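Trululden Repair Room: Bench and Electrical Safety Check
Checked September 9, 2020. Previous check: June.
Marks used: OK, Fix, Watch.

1. Entrance and walkways: OK
Clear from the door to the back wall. The mat by the sink has been taped down as asked in June. Tape is lifting at one corner, so press it flat when sweeping.

2. Fire exit: Fix
Door opens freely but two Lemeo delivery boxes were stacked beside it. Moved during the check. Boxes go on the Yeoman shelving from now on, even if they are only staying for an hour.

3. Extinguishers: OK
Both in date, pins in, gauges in the green. The sign over the far one has faded.

4. Sockets and extension leads: Fix
23 leads looked at. One has a cracked plug and has been cut up and binned. No lead to be plugged into another lead.

5. Computers opened for repair: Watch
Mains lead out of the wall before the side panel comes off. Press the power button once after unplugging and leave the power supply itself shut. Lay tower cases flat on the bench and keep drinks off it.
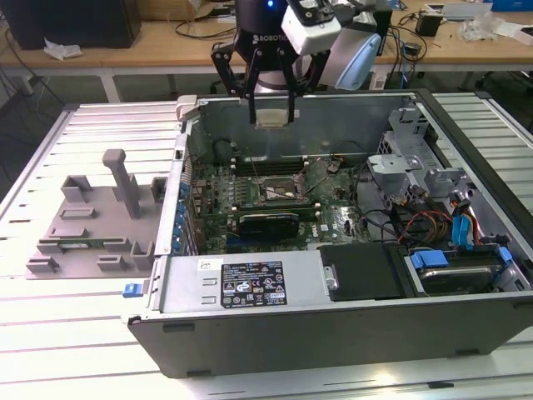 Panel screws go in a lidded pot with the job number on it. Two pots had no number.

6. Wrist straps: OK
All tested with the Vadow meter. Put them back on the hook, coiled.

7. Soldering corner: Watch
Fan runs but is noisy, and the filter is due for a change. Stand for the small iron wobbles. Wipe the bench down after lead solder and wash hands before eating.

8. Old batteries: Fix
The tub was nearly full. Swollen ones must not go in with the rest. Use the metal bin with sand, outside the back door. Collection needs booking this week.

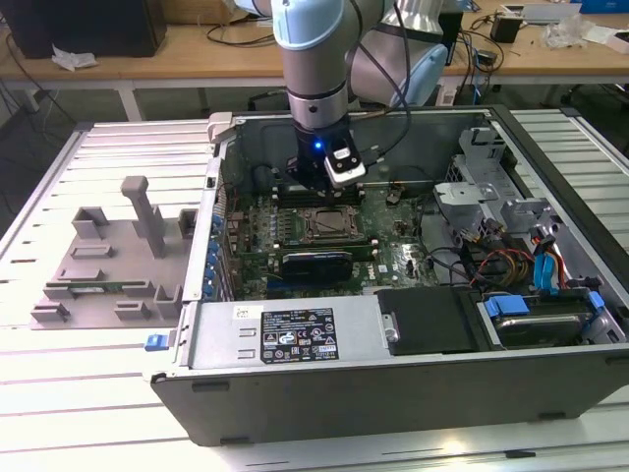 The label on the sand bin has washed off. Write a new one in paint pen.

9. First aid box: Fix
Short of eye wash and medium plasters. Burn gel is in date. The accident book is on its string and has no new entries.

10. Lighting: OK
All tubes working. One cover over the sink has dead flies in it and wants cleaning out.

Items marked Fix to be done before the next open session. Sheet to be pinned inside the cupboard door.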